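Search this site... Go

I keep getting asked whether the Herkik hand-held gripper kit is worth 2217 dollars, and my answer is yes, if you budget for tape. Shakuntala Dixit thinks I'm too kind to it. She'd rather buy the Gulham, which costs more and comes with molded rubber pads you never touch.

I get the appeal - but I like a tool I can fix on a Friday night. The linkage is solid, the brass inserts hold their screws nicely, and swapping a pad takes me 14 minutes. What bugs me is the grip covering. For this money, put 3 spare sets in the box!

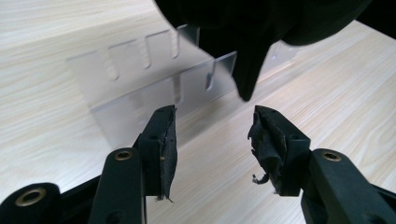
Grip covering frayed on the left pad, torn on the right, with a slotted clear acrylic piece beyond.

So buy it, and order extra tape the same day. I'm still waiting on mine.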